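### 4.3 Looking after the cable loop on the bin-picking arm

The cables have the hardest life of anything in the Flarkia cell, so do please give them ten minutes at the start of each shift, before the kettle tempts you away. The yellow cable and the black ones beside it need enough slack to follow the joint round, and no more than that.

1. Send the arm to its park position and press the stop button. Wait for the drives to go quiet.
2. Lock the isolator and keep the key in your pocket - yes, even for a quick look.
3. Start at the large link and run a gloved hand along the bundle, feeling for flat spots, nicks and stiff patches.
4. Check the ties. They should be snug, but you should still be able to turn the cables a little inside them.
5. Measure the free length of the loop between its two fixing points. We set it at 1060 mm.

**Caution:** never pull a tight loop straight by driving the joint against it. Slacken the upper fixing first.

Now for the slow run. Unlock the isolator, choose the reaching-down programme at creep speed, and watch the loop as the arm goes into the bin among the hand tools. It should swing clear of the handles and the rim all the way.

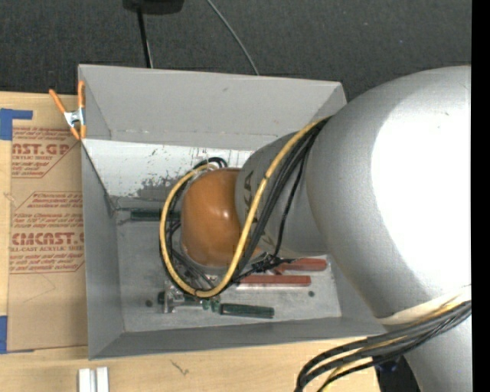

Gwilym Pugh would add that the loop should be watched on the way up as well, as a snag on the way out is every bit as likely, and that he'd have the creep run done twice after any new tie goes on.

6. If the loop touches anything, stop, lock off again and shorten it by one tie position.
7. Write the length in the cell book, along with the cycle count.

**Note:** change the ties every 3000 cycles, even if they look perfectly happy. Spare sets are kept at Bandon - ask for the long ones.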